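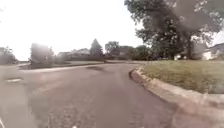

Street robot at Tollau goes back to a slower service plan

The delivery robot which Benora runs in the residential streets of Tollau has got a new maintenance routine this month. The change was made after the machine stopped two times on the same evening with a fault in the left wheel motor.

Eero Niskanen, who looks after the robot, found that fine sand had come into the motor housing through a worn seal. He replaced the seal and the bearing behind it, and cleaned the other wheels also. The work took one evening and the robot was back on its route on Saturday.

"The motor itself was good," Niskanen says. "But the seal was hard like old bread. We had it in the plan to look at it every 1000 kilometres, and this was too long for these streets."

From now on the wheel seals are checked every 315 kilometres. The tyre pressure and the brake are tested at the same visit, and the camera glass is wiped each morning before the robot leaves the depot in Kallio. Niskanen has also lowered the alarm limit for motor temperature to 65 degrees, so that the machine calls for help earlier.

The camera has to be adjusted again after any work on the wheels, as the height of the body can change a little. This is done on the street and not in the depot. The robot must find the line of the kerb by itself, and a long bend is the best place for the test - on a straight road a small error in the angle does not show so well. Residents may therefore see the robot drive the same bend several times with a person walking behind it.

The new seals come from Lerard and are made of a softer rubber. Benora has ordered 11 of them, and they will be fitted to the other robots during July. Deliveries continue as normal, but the first departure is moved to 9.30 on service days.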